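17/04/2010, tour notebook, second walk-through of the Ikisgate old town route

Met at the ferry steps, left late. Rostam had the stopwatch and the clipboard, I had the script, Siamak played the tourist who wanders off, a part he does not need to rehearse.

Purpose of the day was to find out whether the walk fits in the two hours we promise on the leaflet. It does not. We came in over by 14 minutes, and that was with a group who already know where the toilets are.

Where the time went:

- Ferry steps to the customs house. Fine. The script is too long for the distance, so I ended up standing outside the door finishing the bit about the salt tax while everyone looked at the door.
- Customs house to the covered market. Bad. The shortcut past the chandlery is closed for drains and the sign gives no end date. Went up by the school and down again.
- Market stop. Budgeted for ten, took far longer. Siamak bought olives. A real group will also buy olives, so I suggest we stop pretending.
- Fish stairs. Slow but steady. There's one handrail and it's on the wrong side coming down. Need to say at booking that there are stairs, in words larger than the ones we use now.
- Brorkora viewpoint. Worth every minute, and I'd cut anything else first. Wind took two pages of the script, including the siege, which I can't say I missed.

Money: the leaflet reprint came to 2899 for the full run, folding included. The map has the ferry steps on the wrong side of the river. I checked our proof and it was wrong there too, with my initials next to it. We can stamp a correction on the back or tell people it is an artistic map. Leaning toward the stamp.

Clothes for guides came up again over lunch. At the moment people find us by asking each stranger on the quay if they are the tour. I want one color that can be seen from the ferry gangway, no slogans, no hats. 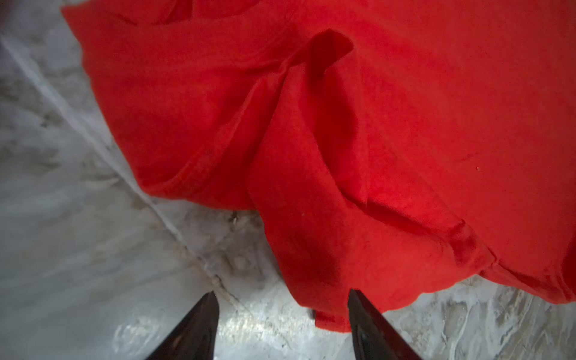 Niloufar Tabrizi wrote back within the hour that she doesn't mind what we wear as long as the meeting point moves, because two guides in matching tops under the ferry clock are still two guides standing exactly where the luggage carts turn. She wants the bench by the ticket kiosk. I went and looked at it. She's right about the carts. The bench has shade till noon and a bin that I would call active. Will try it on the next run and smell how it goes.

Group size. Leaflet says up to 13. Jamshid thinks 12 is the number that fits in the customs house front room without somebody standing in the fireplace. Siamak stood in the fireplace to test this and reports it is roomy. I'd still go with Jamshid.

Audio sets: tried the Cai receivers on loan. Clear as a bell on the quay, nothing at all in the covered market, then a taxi dispatcher for most of the fish stairs. Rostam enjoyed the dispatcher and kept his earpiece in. Learned that a fare to the airport had left a pram behind. Sets go back unless the lender has another channel. I can shout, it's free.

Script cuts, agreed on the walk down:

1. Salt tax goes to two sentences, said while moving.
2. The siege stays but loses the cannon measurements. Not one visitor has ever asked for them and I've been giving them out since November.
3. The poet's house comes out entirely. The plaque is on the wrong house, the owner is tired of us, and the poem isn't good.
4. The baker's story stays. Ghazal wants it at the end, at the viewpoint, where people have sat down and will forgive the length.
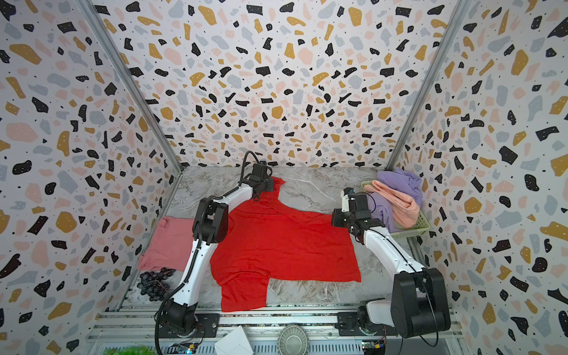 ## For next time

Ghazal Farahani leads, I follow at the back with the stopwatch and say nothing. (Rostam has put money on how long I last.)

Start from the bench. Go up by the school without apologizing for it, as though it were the route. There's a decent view of the boatyard halfway along and we might as well claim it.

Ask at Stilura whether they'd hold a table for the end of the walk. Last year they said yes and then gave it to a christening. Get it in writing, or at least get the name of whoever says yes.

Still open:

- rain plan (currently: get wet)
- who has the key to the customs house side door. Jamshid thought me, I thought Jamshid
- price for kids. The leaflet says "ask," and they do
- correction stamp, and someone other than me to proofread it

Feet: left heel gone again. Different boots.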